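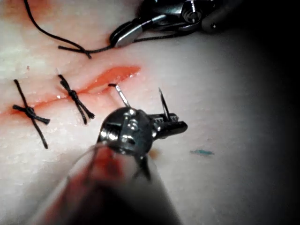
Interrupted stitches in black thread. Two are tied, and the curved needle is in the jaws of the driver.

Suturing gallery - Drenembridge
Put on the page 17/10/2018

Welcome to the gallery of our suturing evenings. We meet in room 228 of the Tamayo building, on the side where the big windows are, and we practise the closing of a straight cut with single stitches. I was asked to choose the pictures and to write a few lines with them. I wrote more than a few lines, so I hope you have a cup of tea near you.

Eight people are on the list at present. Some of us are students, two are already working in a clinic, and I am the one who came from another country and had to learn all the names again in English. In my first week I did not know the word "tail" for the short end of the thread. I called it "the rest". Giuliana Flores, who leads the evenings, still writes "the rest" on the board when she draws a knot, and now the new people think it is the correct term.

About the interrupted stitch

We begin always with this one. Every stitch stands alone: it has its own knot and its own two ends, and it does not depend on its neighbour. If one is bad you take out that one and leave the others in peace. It is slower than a running stitch and it uses more thread, but for a beginner it is a kind teacher.

The needle should go in at a right angle to the surface. I was going in too flat for a long time, and my stitches took a lot of skin on the top and very little below. Then the edges roll inwards and you get a groove. Giuliana corrected it by asking me to turn the wrist more and push less. The needle is curved, so it wants to travel in a curve. When you push it straight it only makes the hole bigger.

Please hold the needle with the tip of the jaws, a little behind the middle of its curve. Do not take it by the point. The point becomes blunt very quickly and after this you are fighting with it.

About the thread

We use black thread on these evenings. There are blue and violet ones in the cupboard also, from the Tramitus box, and I like the violet very much for its colour, but the black shows your mistakes better on a pale ground. You see immediately if the knot sits on the line of the cut when it should be at the side. Mine was often on the line.

I cut a piece of about 40 centimetres for practice. Cuiping Cui uses a longer one and she never has a tangle, so perhaps the length is not the problem.
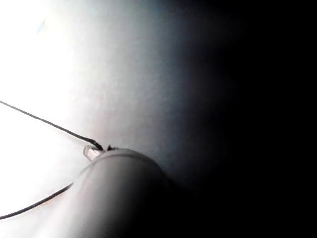
A tangle comes mostly from impatience. You pull the long end through too fast, it makes a small curl behind your instrument where you do not look, and the next loop goes through the curl. If you stop at that moment you can open it with the tip of the forceps. If you pull once more, it is a knot, and usually it is in the wrong place and you must cut.

Thread that comes fresh from the packet also remembers how it was wound. Some people draw it gently between two fingers before they begin. I do this always now. It takes only a moment and the thread lies down better after.

The practice pieces

For the practice piece we ask only that it has a clean straight cut and enough room on both sides. Please write your initials on the back before the evening starts and not at the end, when everybody wants to go home. In January we had a whole tray without initials, and there was a long and very polite discussion about who had made the nice one. I know it was not mine.

Fix the piece well. If it can slide, you will use your other instrument only to hold it, and then you have nothing to lift the edge with. Lift the edge softly, do not squeeze it. The marks from the teeth stay visible, and Giuliana looks for them with a magnifying glass from her sewing basket.

About the spacing

The rule we use is simple: the distance from the needle hole to the edge of the cut should be the same on both sides, and the distance from one stitch to the next should be similar all along. With the first stitch you can decide anything. With the second you have made a promise. I measure with my eye only, and my spacing becomes wider towards the end, because I am tired and want to arrive. Cuiping starts in the middle of the cut, and then she divides each half again. Her pieces look the most regular of all of ours.

I tried her way for two evenings. It is good for a long cut. For a short one I prefer to begin at one end and go along, perhaps because I learned to sew a button and a hem before I learned this, and my grandmother did not start any hem in the middle.

Tying with the instrument

Most of the questions we receive are about the knot. You pass the needle through both sides and draw the thread until a short tail is left. Then you lay the driver over the cut, wind the long end around it, take the short tail in the jaws and bring it across. The first throw is wound two times so that it does not open while you prepare the next one. After it comes a single throw in the opposite direction, and then one more in the first direction again.

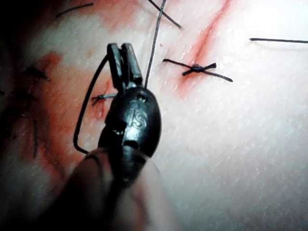
Opposite direction is the important word. If you wind two times the same way you get a granny knot, and it slips. I say it quietly to myself when I work: "over to me, over to you". The person beside me, in the beginning, believed that I was praying.

Do not tighten too much. The edges should touch each other and that is enough. After some days real skin swells a little, and a stitch which is already tight becomes too tight. On a practice piece nothing will swell, but the hand learns what it repeats, so we tie as if it would.

About the tails, we have two opinions in the room. Giuliana likes them long enough that you can catch them easily when the stitch is taken out. I used to cut them very short, it looked tidier to me, and then she gave me forceps and asked me to remove my own stitches. I leave them longer now.

What to bring

A notebook, your glasses if you use them, and a top with sleeves that stay up. Instruments and thread are in the Lusum cabinet beside the door - the key is with Cuiping. Used needles go in the yellow container, also the bent ones, also the one you think you will use again next time.

If you would like to join, write to the page or come and sit with us for one evening. You can only watch if you prefer. The lift stops at eight o'clock, so after this hour please take the stairs on the garden side.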